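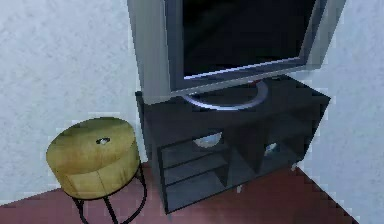

The Long Way Round to Vaven

Peiyu Xiong spent two years making a game about moving house. Then she threw out the part with the moving.

Vaven, which came out in October for PC, started as a puzzle game in which you carried furniture through doorways. Players liked the doorways. They got stuck on the stairs, and most of the people who tested the early build never saw the third house. When Xiong looked at her notes she found that testers kept stopping to wander around the rooms before they had packed anything.

"They'd put the sofa down in the hall and go look at a bedroom," she says. "I was annoyed for a few weeks. Then I watched one woman do it for most of an hour, and she told me afterward it was the best part."

The finished game has no boxes and no timer. You play a man named Pathak who has been hired to write an inventory of a dead stranger's home. You walk through it, open what can be opened, and write down what you find. What you choose to list, and what you leave off, changes who turns up at the end to collect it all.

Xiong made the game with one partner, the programmer Ilari Kuusisto, under the name Dolley. They met on a racing game that was canceled, and for the first year they worked on Vaven in the evenings. Kuusisto lives seven time zones away. He wrote the tools, the save system and all of the code that handles the written inventory, which he says was harder than anything in the racing game.

"A car is a box with four wheels," he says. "A list can be anything. People wrote jokes in it. One tester wrote her shopping. The game has to do something sensible with that."

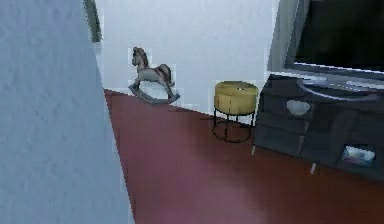 Pale walls at the turn of a room.

His answer was to stop reading most of it. In the final version, only the nouns count. The game checks them against the objects in the room and ignores the rest, so you can be as rude or as sentimental as you like and the story will still follow. It sounds like a shortcut, and it is, but it works better than the branching menus the pair tried first. I wrote a long complaint about a locked cabinet and the game simply noted that I had mentioned a cabinet.

There are 89 rooms in Vaven spread over the main house and the smaller properties that open up later. Xiong built nearly all of them herself. She works from floor plans that she draws on paper, and she doesn't add anything to a room until she can walk through it bare without getting lost. Lighting comes next, then the big furniture. Small objects go in last, and plenty of them come out again.

The trimming was partly practical. The game runs on a modified version of Doltov, an older engine that Kuusisto knew well and that neither of them had to pay for. Doltov slows down badly once a room holds more than 2,000 separate pieces, and the original kitchen had 3,000. Drawers full of cutlery were the main problem. Xiong merged the forks.

She still thinks the kitchen was better before. I never saw the old one, so I can't say, but the room as it stands is where I spent most of my second evening, trying to work out why there were two calendars with different birthdays marked on them.

The weaker stretches come in the middle. The second property is a rental apartment with little in it, and the game asks you to cross it several times to answer a telephone. Pathak walks slowly. There is a run button, added in the first patch after players asked for it, but it only works outdoors. Kuusisto says that will change in the next update, along with the size of the text in the notebook, which is hard to read on a television.
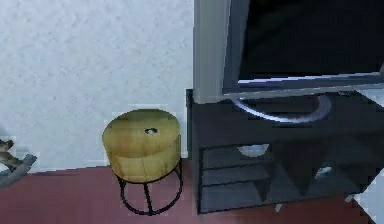

Round wooden stool on a dark red floor.

Sales have been steady. Both developers have left their day jobs, Xiong in the winter and Kuusisto a month later. They won't give numbers, except to say that the game has paid for itself and for some of the next one.

They are careful about the next one, too. It has no title yet. It will be set outdoors, mostly at night, and Xiong says there will be no writing in it, because she would like Kuusisto to get some sleep. It will also use a newer engine. The forks, she says, can be separate this time.

Vaven is out now on PC. The patch with the larger notebook text is due on 10 April 2018 and will be free to everyone who owns the game.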